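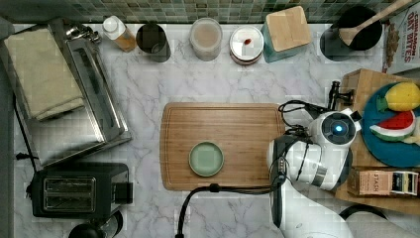 Delyth Llewellyn asked under the last post whether the arm had dropped out again or whether I had finally changed the cable. Both. The fault came back, I changed the cable, and the fault stayed.

For anyone new, the symptom is a loss of communication to the wrist during a reach over the counter. The controller logs a timeout, the brakes come on and the arm holds where it is. The gripper keeps whatever state it was last told, so a half-closed grip stays half closed. That part bothers me more than the stop does.

I ran the same reach 14 times on the old cable and got 3 timeouts. With the new cable from Famier I ran it 14 times again and got the same result. All of them came with the wrist turned almost to its limit, where the cable loop is at its tightest.

Order of checks from here:

1. Reseat the connector at the wrist and add slack to the loop before the last joint. Power off at the wall first, as the brakes are no use if somebody bumps the pendant.

2. Repeat the reach toward the drawer handle at quarter speed, logging every dropped packet.

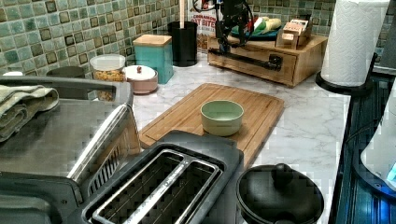
3. Swap the wrist board for the spare Prys Bevan sent in October. If the timeouts follow the board, it goes back to him.

Until step 3 is done, no hands past the edge of the cutting board while the drives are live. I have also set the gripper to release on a timeout, but only for light objects. Anything heavier can wait for a proper fix.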